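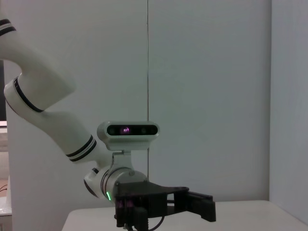 My floor was older than my marriage and it stayed in better condition, a reader wrote to us after we printed a short note on cork floors in the spring. She wanted to know why we gave them only half a column. It was a fair complaint, and I am trying to repair it now.

I grew up with cork under my feet. In my parents' apartment it was in the hallway and in the room where my brother and I slept, dark brown squares with a shine that my mother renewed every summer. We didn't think it was special. When I moved to this country I did not see such a floor for many years, and when I asked in shops, the sellers took me to the bulletin boards.

Now the sellers have samples. In the town of Cokia, where I spent part of July for this article, the flooring store on the main street keeps a whole wall of them, and the tiles have names like perfume. The most popular one is called Godness. I asked if it was a printing mistake. The woman at the desk said that the name was like this on the first box and the customers began to ask for it, so it stayed. It is a light tile with a fine grain, and it costs more than its neighbors on the wall.

**From the tree to the hallway**

Cork is the bark of an oak. It is cut away by hand in warm months, and the tree stays standing and grows a new coat. This takes patience, because the bark is usually left for nine years or more before the next cutting. Most of the good bark goes to bottle stoppers. What remains after the stoppers are punched out is ground into grains, pressed together with a binder and heated, and from this come the floors.

Korkex, the company that makes the Godness tile, has its warehouse at the edge of Cokia, behind the rail line. I was allowed to walk through it on a morning when a delivery was late and everybody had time. The smell is the first thing. It is a little like burned sugar and a little like a cellar. The tiles wait there on pallets, open to the air of the building, and the foreman was strict about this point. Cork takes in moisture and gives it back, he explained, and a tile that goes straight from a truck to a floor will move afterwards. He has seen floors that opened like a dry lake.

He also showed me a tile from an old school, taken up when the building was sold. The top had become almost black from wax. He cut it with a knife and inside it was the color of bread.

**A quiet kind of floor**

People who buy cork speak mostly of two things, the warmth and the silence. I knew the warmth. The silence I had forgotten until I visited the Garcia building, an old brick block of rental apartments on the hill side of Cokia. The owners put cork in all the hallways after years of letters about shoes. Walking there in the evening I could hear a radio behind one door and a dishwasher behind another, but my own steps almost not at all.

One tenant on the top floor made her own test. She dropped a wooden spoon in her kitchen, where the old ceramic is still in place, and then she dropped it in the hallway. I will not try to describe the difference with numbers. Her dog stood up for the first one and stayed lying for the second.

The same tenant was also the first person in Cokia to tell me something bad about cork. Her armchair stands near a south window, and when she moved it last winter there was an armchair on the floor, in a deeper color, with all four feet. Sun makes many kinds of cork pale. She put the chair back.

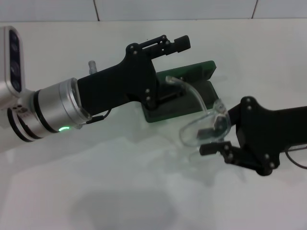 Heavy furniture leaves its own marks. Cork comes back after a light pressure, but a full bookcase that stands in one place for years is not a light pressure, and the small dents under it may stay. The usual advice is to put wide pads under the legs. High heels are a question on which I heard every possible opinion, and the flooring store in Cokia has a sign about them that I found a little rude.

Then there is water. A wet mop is not a friend of this floor, especially at the seams. My mother used a cloth that she twisted until her hands were red, and I think she was right. In a kitchen the tiles should be sealed after they are laid, also those that were finished in the factory, and the seal must be renewed when it becomes dull near the sink. In a bathroom I would be careful. Korkex sells a tile for bathrooms and the foreman told me, outside of the building, that he has ceramic in his.

**What it costs, and how long**

The Garcia owners were kind enough to show me their papers. For the hallways they ordered 944 tiles, and 30 were left over at the end, which they keep in the basement for repairs. They have used 2 of these, both at the front entrance where somebody pulled a refrigerator across. The new squares were lighter than the others at first, and I needed help to find them.

The company gives a guarantee of 20 years on the tile, if it was laid on a flat and dry base. This "if" is important. A cork tile is soft and it follows whatever is under it, so an old nail head or a line of hard glue will show itself on the surface after some months. Several people told me they paid more for preparing the base than they had planned, and one couple paid more for this than for the cork itself. It is better to ask the installer early, and to ask for the price of the base on a separate line.

Before I left Cokia I bought a single box of Godness, enough for the small space between my front door and the coat rack. The boxes stood open in my living room for a week, as the foreman ordered - my husband walked around them and said nothing. I laid the tiles myself with a borrowed roller. One corner by the door is not quite straight, and the mat covers it.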